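Goodall's Monster Companion, revised edition: worth it?

zultden_dean
Finished the new Goodall in August. 220 creatures, alphabetical, with a glossary that sends you from "wyrm" to "worm" and then back to "wyrm". Good place to start if you want names to look up elsewhere.

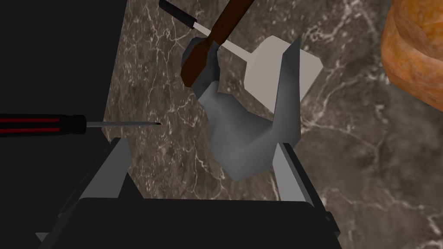
The art is lovely. The entries read like a parking notice. The kraken gets two paragraphs and one of them is on its diet.

sarla_g
Disagree. Dry is what I want from a reference book. If I need atmosphere I've got 40 novels doing it badly.

A few things to check before buying:

1. Which printing. The first one has the Hukora plates in the wrong order, so the basilisk entry faces a mermaid.

2. The index. It goes by page in the front half and by entry number in the back, for reasons known only to Goodall.
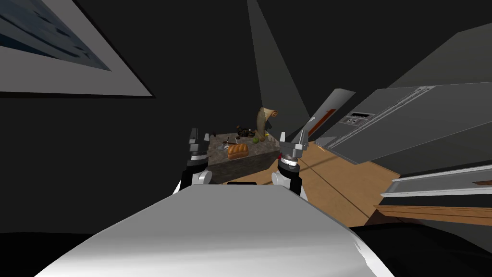
3. The binding. Mine gave up at G, so I now own a very thorough guide to things up to gryphon.

Lambert_C
The old one was better. It had opinions. It called the cockatrice "a poor effort" and I've never forgotten it. 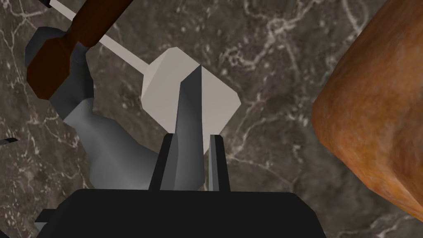
They've cut the whole Tomari appendix as well, and that was the only decent bit on river spirits in English.

zultden_dean
It's not cut, it's under "Miscellaneous, Wet".

Lambert_C
Then it's cut.

bev_fairclough
Library copy here, entry numbers up to 3,399 pencilled in the margins by someone with a system. I side with Sarla on the prose. Callum is right about the cockatrice though.
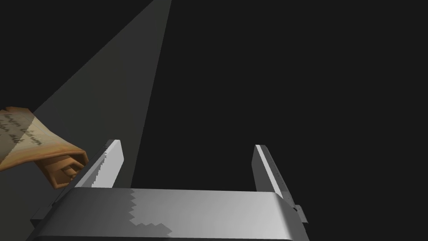
Gripper, light and shadow

sarla_g
Does the library one have H onwards? Asking for my spine.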